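Noz-moscada: usos, efeitos e intoxicação

A noz-moscada é a semente da Myristica fragrans, árvore perene originária das ilhas Banda, na atual Indonésia. Ralada em quantidade modesta, tempera molho branco, purê e doce de abóbora.
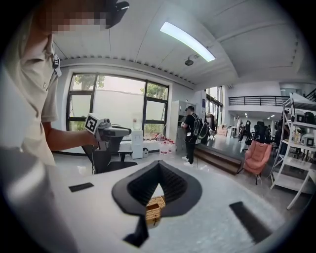
Em quantidade imodesta, provoca um quadro de intoxicação conhecido há séculos e redescoberto, a cada geração, por alguém que leu metade de um parágrafo sobre o assunto.

Composição

O óleo essencial da semente contém miristicina, elemicina e safrol, entre outros compostos. Atribui-se à miristicina a maior parte dos efeitos psicoativos, embora a substância isolada não reproduza bem o que a semente inteira faz. A hipótese de que o organismo a converteria em um derivado anfetamínico circula desde meados do século XX e nunca foi demonstrada de modo convincente em seres humanos, o que não a impediu de fazer longa carreira em artigos de divulgação.

Do mesmo fruto sai o macis, o arilo avermelhado que envolve a semente, de sabor mais delicado e composição parecida.

Efeitos

Os sintomas demoram algumas horas para aparecer, e essa lentidão explica boa parte dos acidentes: o consumidor conclui que nada aconteceu e repete a dose. Depois vêm boca seca, náusea, tontura, taquicardia, rubor facial, agitação e sonolência, em ordem variável. Alguns relatos mencionam distorções da percepção do tempo e a impressão de flutuar. Quase todos mencionam o vômito. A ressaca pode durar 2 dias e costuma ser descrita com mais detalhes do que a experiência em si.

A combinação com outras substâncias, inclusive medicamentos de uso contínuo, torna o quadro menos previsível. Mortes são raras na literatura médica e aparecem, em geral, associadas a outras drogas.

História

A especiaria chegou à Europa medieval pelas mãos de mercadores árabes e venezianos, a preços que faziam dela um presente respeitável. Foi receitada contra flatulência, insônia, peste e melancolia, com a imparcialidade típica das farmacopeias da época. No século XVII, holandeses e ingleses disputaram as ilhas Banda com uma violência que nenhum purê justifica; a população local foi quase toda morta, escravizada ou expulsa.

O uso como droga recreativa ganhou registro regular no século XX, sobretudo em prisões e quartéis, lugares onde a despensa era mais acessível que o traficante. Algumas cozinhas penitenciárias retiraram o produto do cardápio.

Frequência

O levantamento da clínica Borbély, coordenado pela toxicologista Dorottya Lakatos, reuniu 145 atendimentos por ingestão de noz-moscada. Em 60 deles o paciente era adolescente e citava um vídeo como fonte. Magdolna Orbán, coautora, observa no mesmo trabalho que as admissões sobem em setembro, com a volta às aulas, e se abstém de comentar.

Tratamento

Não existe antídoto. A conduta é de suporte: hidratação, controle da náusea, observação do ritmo cardíaco e, quando há muita agitação, sedação a critério médico. Suspeitas de ingestão excessiva devem ser comunicadas a um centro de informação toxicológica. Cães também se intoxicam e, nesse caso, quem deve ser procurado é o veterinário.

Ver também: macis; safrol; plantas psicoativas; comércio de especiarias

Última revisão: 13 de julho de 2020

© Enciclopédia Rokdale | Fale com a redação | Voltar ao topo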